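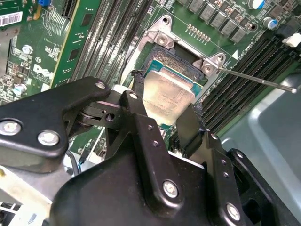
ohajek wrote:
Fine, but my sister has had the same desktop for eight years and it has never once asked her to agree to new terms before breakfast. I don't see why fixing an old computer has to be a moral position. Sometimes a person has a screwdriver and a free Saturday.

blazena_m wrote:
I never said moral, Oldřich. I said cheaper. The shop on Mirnmont Street wanted 500 dollars to "refresh" my tower, and when I asked what that covered, the man said "performance." I spent 14 on thermal paste and a can of air and kept the rest. The performance is now whatever it was in June, and I'm at peace with that.

slowfan wrote:
Some of us have jobs. By the time you've read every thread, ordered the wrong memory, sent it back and ordered the other wrong memory, you could have bought a new machine and been annoyed by it for two weeks already.

ohajek wrote:
You ordered the wrong memory twice?

slowfan wrote:
3 times. The third one was a gift.

Vasilakis wrote:
Posting from the sensible middle. Before anybody buys anything, work out what is slow. Nine times out of ten people come in here saying "the processor is tired," and what they have is an old spinning drive and a browser with the whole of last winter open in it. Put in a solid state drive, close the tabs, see how you feel. Swapping the processor is the last thing I'd try. You need one that fits the socket, the board has to support it, and you may have to update the firmware while the old chip is still in there - which is the step people discover afterward.

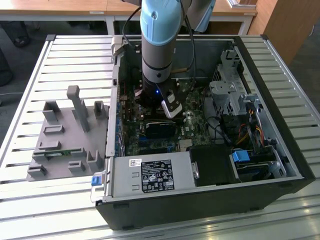
Also, lay the case on its side before you pull any cards. Working on it upright is how screws end up living under the power supply. Mine rattled for a year. I told visitors it was the fan.

blazena_m wrote:
Agree on the drive. Disagree on the tabs. I need those.

slowfan wrote:
All of them?

blazena_m wrote:
One is a recipe. I don't know which.

Famik wrote:
Nobody has mentioned dust. I opened my brother-in-law's machine and found what I took to be a felt lining. He has two cats. He asked whether it was load-bearing.

ohajek wrote:
Was it?

Famik wrote:
It ran worse for a day, so I'm keeping an open mind. (I'd knocked the fan plug out. Check your fan plugs.)

slowfan wrote:
So the plan is: vacuum the cat, buy a drive, unplug the fan, be happy. I'm going to the store.

Vasilakis wrote:
Don't vacuum it. Canned air, outdoors, and hold the fan blades still. And if you do go to the store, take the model number of your board with you. Written down. You know why.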